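Frandsen G2 parallel gripper with wrist camera - two months on a two-arm bench

Reviewed by Vidar Westerberg

I bought a pair of these in August to replace the Hakar grippers we had been using on our two-arm bench. The Hakars were fine for closing on a block and lifting it. They were less fine at telling you how wide they were open, and by the end one of them had so much play in the jaw that we were shimming it with card. Lucimara Vieira, who shares the bench with me, wanted something with replaceable fingers and a camera that could see past them. Frandsen was the only supplier who would send two units without asking for a service contract.

What you get for the money is the gripper body, a set of orange fingers, a wrist camera on a bracket, a cable and a small bag of screws. The screws are hex socket and all one size, so you need a single key. The adapter plate is extra. If your arm is not on their list you will be drilling your own, and the drawing they supply for it has one dimension missing. I emailed and had the number back the next morning.

Mounting took me an afternoon for the first gripper and less than an hour for the second. Most of the first afternoon went on the cable. It leaves the body at an angle that wants to foul the wrist joint, and I had to try three routes before the arm could turn all the way without pulling. The manual has one line on this and it says "route cable with care."

Our test job is simple and we have run it on every gripper we have owned. Colored blocks go on the table, a square is marked out in black tape, and the arms have to stack the blocks inside it, sometimes taking turns and sometimes handing one over. It shows up bad centering very quickly. 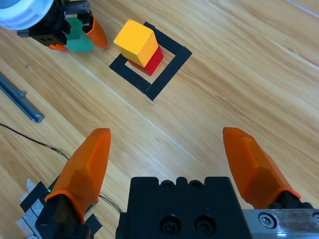 Wrist camera, fingers open. Yellow on red inside the tape.

The camera is the best part of the kit. With the fingers open you get both tips in view and a clear look at the table between them, and that is what you need for lining up on a block. On the Hakar the camera sat further back and off to one side, so we were always correcting for an angle. Color is good under our overhead lights. The automatic exposure is slow to settle if you swing from a dark area to bare wood, so I turned it off and set it by hand. I have not touched it again.

The fingers slide on a rail and move together. Travel is smooth in both directions, and the position you read back matches a caliper well enough that I stopped checking. I ran 500 open and close cycles on each unit before putting either one to work, and the numbers at the end were the same as at the start. The tips are tapered, which helps when you are going in next to another block, but there is not a lot of contact area near the end. If you grip a cube too high it can twist. Lucimara lowered the approach height in our script and that mostly cured it.

We kept a proper log for the stacking test. It was 522 picks over the two months, split across both grippers, and 200 of those were second-level placements where one block goes on top of another. First-level placing was close to perfect. Second-level was where we lost blocks, and nearly always in the same way: the top block ends up a little to one side of the lower one. It usually stays up. If you want a third one on top, it matters.

I put part of that down to release. The fingers do not let go at exactly the same instant. The difference is tiny, but on a light block it is enough to drag it slightly toward the slower finger. Slowing down the opening helps a lot. There is a setting for it in the Floketine controller, buried under a menu called Motion Extras, and I would have found it sooner if it had been in the printed guide.
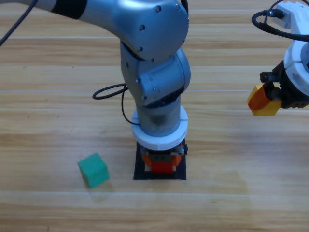

The Floketine box is what Frandsen recommends for running two arms, and I have mixed feelings about it. It holds both arms in one program, and you can tell one to wait while the other clears the area. That part works. The waiting distance is set too wide from the factory, so at first one arm would hang back with its block long after the other was out of the way. I brought it down in small steps until the pair worked at a sensible pace. We have had no collisions, but I would not go as tight on a bench where people reach in.

The software has crashed on me twice. Both times it was while I was editing a saved position with the arm powered. The arm stopped where it was and kept its grip, so no harm was done, but I lost the edits. Save often.

We also borrowed a Wastex two-finger unit for a week to compare. It grips harder, and if you are lifting metal parts I would look at it first. It is also heavier, and the camera is sold separately and ended up costing more than I expected. For blocks and other light stuff the extra force was no use to us. Lucimara preferred the way the Wastex fingers come off, with a lever in place of screws, and she is right that Frandsen should copy it. Changing a finger on the G2 means taking out two screws in a spot where you can barely turn the key.

Wear so far is light. The finger tips have picked up some scuffs from touching the table. One mount screw worked loose in the third week, and a drop of thread locker fixed it.

Good points: camera view, accurate position reading, smooth travel, quick answers from support.

Bad points: cable exit, thin manual, finger changes, adapter plate not included.

I would buy the gripper again for this kind of work. I am less sure about the controller at its full price - if you only have one arm, skip it and use whatever you already have. We are keeping both G2s on the bench and the old Hakars have gone in the parts drawer. I will add a note when the first set of fingers wears out.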